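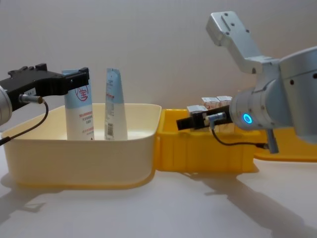
Photo: Corina Berchtold

Saturday, April 25, 2020

Linseed paint boards, exterior set. Day 365 reading.

5 shares | 2 comments

Overcast, no wind, boards dry to the touch since the previous afternoon. Took the rack down from the south wall, brushed off loose dirt with a dry brush, no washing. Washing comes after the chalk test or the chalk test means nothing. We lost a reading that way last August and it shows as a gap in the table.

Paints on test, for anyone picking this up cold:

Jurkham white, zinc and titanium, boiled oil. Bought ready mixed.
Prurkia white, same pigments according to the tin, raw oil with drier added.
Orakzai, the gray-green that Corina ground in the shop from dry pigment and raw oil. No drier.
Control is bare pine, planed on the same day as the rest and left alone.

All boards are pine from the one plank, heartwood side out, end grain sealed with shellac before painting. Each paint was put on as a thinned first coat and two full coats. The Orakzai needed much longer between coats and the second full coat was arguably put on early. I said so at the time and it is in the earlier pages.

Chalking. Black cotton pulled across the surface with a thumb, one pass, moderate pressure, then compared with the rating card. Jurkham leaves a light smear, even over the full width. Prurkia leaves a heavier smear at the top of the board than at the bottom. The top stands clear of the eave drip and gets the sun first, so some difference was expected, but this is more than I would have guessed from the winter reading. Orakzai leaves almost nothing. The cotton picked up a trace of green on the second board and none on the first.

Gloss. No meter this time, ours is still out for repair. Judged by eye against the retained panels that have been kept in the drawer. Jurkham has gone from a soft sheen to flat. Prurkia flat, with shinier patches where the brush left more paint. Orakzai still has a sheen in raking light. Note that the drawer panels have yellowed from being kept in the dark, so they are no good for comparing color until they have spent some time on the windowsill. Put them out today.

Cracking. Hand lens, side light. No cracks in Jurkham on the face. One hairline at the lower corner, running with the grain, starts at a pin knot. Prurkia has fine checks across the upper third. They do not reach the wood as far as I can see; a drop of water placed on the worst area sat for five minutes without darkening the board. Orakzai has wrinkling on the board with the early second coat, same area as before, not larger. I had it down in the autumn notes as cracking. It is wrinkling, and the earlier entry should be corrected. The ridges are rounded and continuous when seen under the lens.

Adhesion. Cross cut with the fixed blade, tape pulled back on itself. Jurkham clean. Prurkia lost small flakes at the intersections, upper part only. Repeated it lower on the same board and that was clean. Orakzai clean on the good board. On the wrinkled board the film is still soft underneath and the blade dragged it, so no rating given. After a year that film should not be soft. Most likely the skin closed over the thick areas and the oil below has had no air.

Mildew. Gray specks on all the painted boards, on the lower edge. Worst on Orakzai. Bleach drop test done on one speck per board; specks faded, so growth and not dirt. Raw oil with nothing in it feeds mildew and we have known that from the start. The zinc in the two whites seems to be holding it back. The question is whether we want zinc in the gray-green, and I would like to see how it shifts the color before deciding.

Weight. Boards weighed after sitting indoors overnight last time, and weighed straight off the wall this time, so the two sets cannot be compared. Left them on the indoor rack and will weigh again tomorrow. Relative humidity in the back room is up near 80 percent with the heating off, which will not help. If it is still like that in the morning I will leave them longer.

Control board. Gray, surface fibers raised, cupped toward the weather side by about 2 millimeters, measured with a straightedge and feeler stock. One check has opened from the end, which means that the shellac has failed on that end. Look at the end grain on the painted ones for the same thing. Did so after writing the above: shellac is crazed on all of them but no checks yet.

Bearing on the Tovinstead windows. The sashes are due back on the benches once the glazing putty has skinned. The plan was Prurkia on the outside, mainly on price. On these readings I would not use it on the south side. Jurkham is chalking evenly and holding, and an evenly chalking film can be washed and given a coat of oil without scraping. Checks have to be sanded out. For the north side either white would probably do, though using two paints on one house means labeling the tins and trusting whoever does the maintenance coat to read the labels.

The sills are a separate matter. All of our boards hang vertical. A sill takes standing water and full sun, and nothing on the rack tells us how any of these behave lying flat. Should have put sloped boards out at the start. There is enough of the plank left to cut a few.

To do:

Weigh the boards when they have settled.
Correct the autumn entry, wrinkling for cracking.
Mix a small amount of Orakzai with zinc white added, draw down on card, keep one in the light and one in the drawer.
Cut the sloped boards, seal the ends with something better than shellac. Thick oil paint on the end grain might be the simplest.
Ask the supplier whether Prurkia changed the drier. The tin from the spring has a different lid and the paint smelled sharper on opening, which may be nothing.
Rack back on the wall after weighing, same order, left to right. Pencil marks on the backs are fading; scribe them.

Added later, same day. Corina looked at the checks with the stronger lens and thinks they go down to the first coat in at least one place. She may be right, the bottom of the check is paler than the film beside it. I have marked the spot on the tracing. We agreed not to cut a section out of it, as the board is wanted for another year outside and a hole would let water in behind the film. She will take the section from the retained offcut if it shows the same thing, though it has been indoors and I doubt it will.

5 shares | 2 comments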